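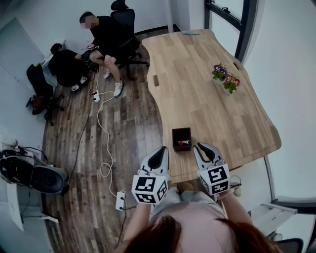 News > Press Releases > Workplace

Print this page | E-mail this page

Rurnen Opens Shared Table Room at Arivdale

ARIVDALE - Rurnen has opened a shared table room on the ground floor of its Arivdale building, giving tenants a place to spread out work that does not fit on a desk. The room is open to all 86 tenant firms from 7 a.m. and can be booked in half-day blocks.

The main piece of furniture is a wide table in pale oak-colored planks with a darker trim edge. The edge of the top is slightly curved, and there are oval cutouts in it for handling. It was supplied by Laryea, which also delivered tables to two other Rurnen buildings this spring. The floor is dark wood-look planking in gray-brown tones, and wheeled office chairs are kept in the room for anyone who needs one.

Small items stay out on the table. A square black box, open at the top, holds a marker with a red cap for labeling work. A potted pansy with purple and yellow flowers sits farther along. Tenants are asked to put pens and markers back in the box when they leave, and to water the plant only on the schedule kept at the front desk.

The room takes the place of a storage area that tenants had not used much since the building was refitted. Rurnen asked tenants last year what they wanted from the ground floor, and 113 people answered. The most common request was for a large, plain table with space to walk up to it. Meeting rooms with screens came second, and those are planned for the next floor up.

Bretano, the contractor for the refit, finished work on the room in June. The ground floor now has 1182 square feet of shared space, including the table room, a small kitchen and the mail area. More power outlets will be added along the walls in July - until then, tenants who run cables across the floor should coil them up at the end of their booking.

Bookings are made at the front desk or through the tenant page. There is no charge for the first 3 bookings each month. After that, time in the room is billed with the rent at the same rate as the small meeting rooms. The table may be moved, but it should be lifted by two people and returned to its place before the next booking. Food is not allowed in the room. Drinks with lids are fine.

About Rurnen

Rurnen leases and manages office and workshop space for small firms. Its Arivdale building has both single desks and full-floor units.

Last updated: July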